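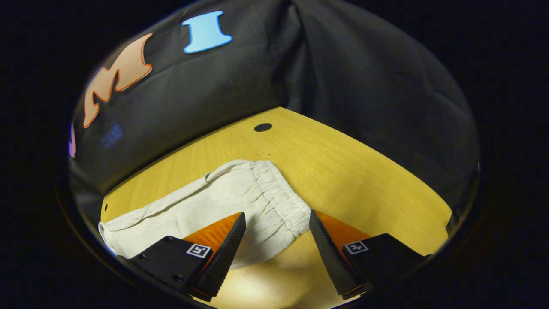

About Clustden

Print this page | E-mail this page

Clustden is a laundry and folding service, which sounds like two things until you've done the second one 200 times before lunch. We wash, dry, fold and bring it back. We don't iron. People ask, and we're flattered.

Lino Donati started the business over the Leltex fabric shop on Trescombe Street, with one washer and a table. The table is still with us. The washer went to its reward one Tuesday and took part of the downstairs ceiling with it, and Leltex have been very decent about it.

What we fold: shirts, sheets, towels, and anything with an elastic waist. Lino has views on elastic waists. A gathered waistband will not lie flat, whatever you saw in that video, so we smooth the legs first, fold toward the band and let it be as lumpy as it likes on top. Thin cotton wrinkles if you look at it. We look at it as little as possible.

Last January we folded 3,473 pieces, a record, and 1,044 of them were socks from one swim club. Fitted sheets cost extra. Lino sets the price and will not discuss it.

There are 10 of us now, and new people start on pants. Drop off at the side door before 9 a.m. and your bag goes out the next afternoon.

Related
Fitted sheets: our position
Pickup days for Desmet Court
Lost socks, unclaimed

Contact | © Clustden | Back to top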